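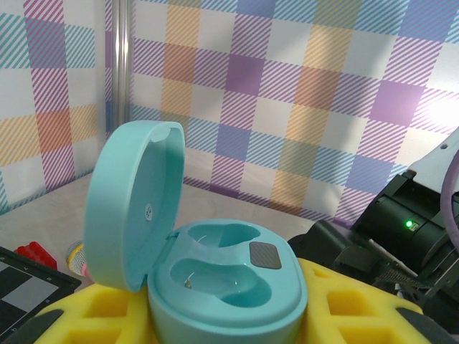 Faisal Sandhu wants to know if it makes sense to buy a charging case by itself when you still have both earbuds, or if you should just get a whole new set.

Short answer: buy the case by itself if the earbuds still hold a charge and you can match the model exactly. I've done it twice. Long answer in this thread, with the cleaning stuff people asked for last time.

First, the price. My last case came from Jokham, secondhand, no earbuds in it. The same set new at Skolleck was a lot more than I wanted to spend on something I use for podcasts and doing dishes.

Matching the model is where people go wrong. Two cases can look the same from outside and have different cavities. The earbud drops in, the lid closes, and the contacts don't line up, so it never charges.

Look at the shape of the cavities with the lid open. On the mint one the rear cavity is oval and the front one is larger and curves toward the front. If your earbuds came in a case with two matching slots, they're not going to sit right in one like that.

Check inside the lid too. A lot of makers put the small print there. The mint one has a small round white sticker near the middle of the lid. The print on those is often faint. Use a flashlight from the side and take a close-up with your phone, then zoom in.

If you can't read the print, ask the seller before you pay. Jokham sellers will usually send one more photo. If they send the same listing photo back, skip it.

Color doesn't matter for fit. My earbuds are white and the case I bought is gray. I stopped noticing after a day.

Battery size does matter some. The case I replaced was listed at 371 mAh. I would not pay extra for one listed at 1000 in a shell that size. I don't believe the number.

Now pairing. On my set the earbuds kept their pairing and the new case only charged them. On Raghavendra D'Souza's set he had to put both earbuds in, hold the button on the case for 10 seconds, and pair again from the phone. Look up the reset steps for your model before you decide it's broken.

Somebody replied asking about one earbud from one set and one from another. I tried it with an old pair. They each connected alone and never as a pair. I gave up on that and don't have anything useful to add.

OK, cleaning. Do this with any secondhand case before your earbuds go in it, and every couple of weeks after that.

What I use: dry cotton swabs, a soft old toothbrush that has never had toothpaste on it, wooden toothpicks, a microfiber cloth, and a little rubbing alcohol in a bottle cap.

Unplug the case. Take the earbuds out and put them somewhere they won't roll. I use a cereal bowl.

Open the lid all the way and brush out the cavities with the case upside down, so the lint falls out and doesn't get pushed to the bottom.

Then find the contacts. They're small and gold colored, down in the cavities, and easy to miss. In the mint case there's one showing in the front cavity. Wipe them with a dry swab first.

If a dry swab doesn't do it, touch the swab to the alcohol, squeeze it out on the cloth, and wipe once or twice. Don't pour anything into the cavity. Don't scrape the contact with metal. I've seen people recommend a sewing needle and I think that's a bad idea.

The hinge collects more pocket lint than anything else. Toothpick along the seam, slowly, lid open. If you feel resistance stop there and come at it from the other end.

Lids with a glossy inside show every fingerprint. Microfiber cloth, dry. Paper towel left fine scratches on my first case and they never came out.

Flat dark pads on the deck next to the cavities: wipe them and leave them alone. Depending on the case it could be a magnet or a sensor window. I don't pick at the edges.

Leave the lid open for an hour after you use alcohol. Then put the earbuds back, close it, and see if both show up as charging.

If only one charges, swap which contact you clean before you blame the earbud. Clean the contact on the earbud too. Mine had a film on it I couldn't see until I tilted it under a lamp.

Someone asked what to keep a spare case in. A piece of foam in a drawer works. I have a sheet I bought to line a tool drawer and the spare sits on that. It doesn't slide and the shell doesn't get scuffed.

Don't keep it in the same drawer as loose keys or coins. Don't leave it in a car in the summer either. Raghavendra did, in Macaraeg, and the case would not hold a charge past lunch after that.

If a spare is going to sit for months, charge it partway first. I check mine when I change the smoke alarm batteries, so I remember to do it.

Faisal wrote back that his set is a Likesik and the case took a trip through the wash. The earbuds were in his ears at the time, so they're fine.

Faisal, I'd get the case. Don't try to charge the washed one, even if it looks dry. Take it to wherever your town collects old batteries.

I looked up Likesik cases on Jokham tonight. There were a few without earbuds. One listing has the lid shut in every photo. I'd ask for it open before buying.

Another thing to ask sellers: does the lid stay up by itself? If the hinge is loose, the lid may not close tight, and on my old set that meant the earbuds kept waking up and draining in my bag.

And ask which charging port it has. I forgot to, and now I have one cable that only gets used for this.

For the person who asked about silicone covers: I took mine off. Grit got in between the cover and the shell and rubbed the finish. If you like having one, take it off and rinse it when you do the contacts.

Raghavendra says the toothbrush bristles were too stiff for his and he uses a small paintbrush. That sounds fine to me. Just make sure it doesn't shed.

Faisal ordered one. It was listed for parts at first and the seller changed that after he asked for a charging photo. I'll add a reply here when he's tried it with his earbuds.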